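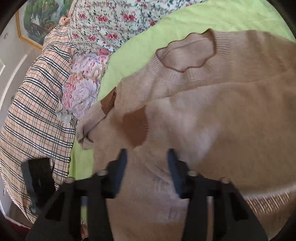
I caught the woman who runs equipment buying at Keltport on a Tuesday, halfway through her spreadsheet. She had 300 hours of folding to plan for and a choice to make: 6 hand-held grippers or 4, plus spares.

"I went with four," she told me. "Pads wear out! I'd rather have a drawer full of those."

Her spares line is nearly $3000, and I gasped a little (she didn't). Drikby quoted faster shipping, but she's still waiting on Julville. "Ask me again in December," she said.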